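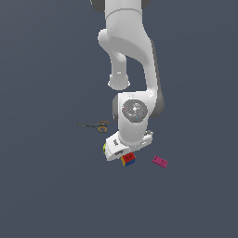 Weißer Roboterarm über dunkelgrauer Fläche, Computergrafik

Das Sachhörbuch braucht einen Apparat
Ein Meinungsbeitrag von Afroza Abeysekara

Wer ein Sachbuch als Hörbuch kauft, erhält in der Regel den Fließtext. Anmerkungen, Register, Tabellen und Abbildungen fehlen oder liegen als unsortiertes PDF bei. Ungekürzt heißt das Produkt trotzdem. Ich halte diese Bezeichnung für falsch.

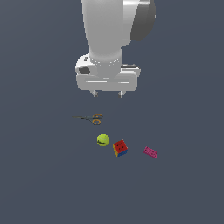

Pratport, 11. September 2023

Anlass ist die Hörfassung einer Geologiegeschichte, die bei Leltance erschienen ist. Laufzeit 28 Stunden, gelesen von Volkan Avcı, sauber produziert, Pegel konstant, Fremdwörter durchgehend richtig betont. Die gedruckte Ausgabe enthält 56 Abbildungen und 882 Endnoten. In der Hörfassung kommen die Abbildungen als Satzfragmente vor: »wie das Profil zeigt«, »vergleiche die rechte Spalte«. Die Endnoten kommen nicht vor.

Bei einem Roman wäre das ohne Belang. Ein Sachbuch stellt dagegen Behauptungen auf, und deren Gewicht hängt davon ab, worauf sie sich stützen. Ob eine Datierung aus einer Messreihe stammt oder aus einem Brief an einen Kollegen, steht im gedruckten Buch in der Note. Der Hörer bekommt beide Datierungen im selben Tonfall.

Gegen das Vorlesen der Noten spricht die Verständlichkeit, und der Einwand trifft zu. Eine Literaturangabe mit Band, Heft und Seitenzahl lässt sich akustisch nicht sinnvoll aufnehmen. Verlangt wird das auch von niemandem. Es genügt, die Noten mit Zeitmarken zu versehen und im Abspielprogramm

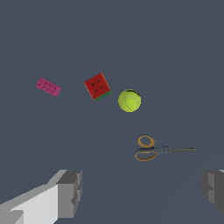
anzuzeigen, sobald die betreffende Stelle läuft. Kapitelmarken funktionieren seit Jahren nach diesem Prinzip. Classide, das Programm, das ich selbst benutze, kann Textanhänge an Zeitmarken binden. In meiner Bibliothek liegt kein einziger Titel, der davon Gebrauch macht.

Schwieriger sind die Abbildungen. Eine Karte lässt sich verlinken, doch wer beim Gehen hört, sieht nicht nach. Für diesen Fall wäre eine gesprochene Kurzfassung nötig – zwei, drei Sätze, vom Autor geschrieben und nicht vom Studio improvisiert. Der Verlag McKinnon hat das im Februar bei einer Darstellung der Gezeitenforschung versucht. Die Texte zu den Diagrammen sind knapp, nennen Achsen und Größenordnung und stören den Vortrag kaum. Zwei davon sind zu lang geraten. Das Verfahren ist dennoch brauchbar.

Bleibt das Register. Eine Volltextsuche über das Manuskript wäre technisch einfach, scheitert aber meist an den Rechten, weil Hör- und Textausgabe

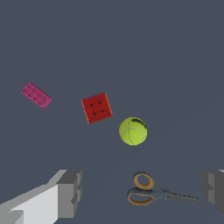

getrennt lizenziert werden. Ein Register mit Zeitangaben statt Seitenzahlen fällt vermutlich nicht darunter. Das der Geologiegeschichte umfasst 1572 Einträge. Die Zuordnung ist Fleißarbeit, sie lässt sich zum großen Teil automatisieren, und der Rest gehört in die Kalkulation wie das Lektorat.

Bis dahin sollte auf der Produktseite stehen, was fehlt. Eine Zeile reicht: Text vollständig, Anmerkungen nicht enthalten, Abbildungen als PDF. Die Laufzeit wird schließlich auch auf die Minute genau angegeben.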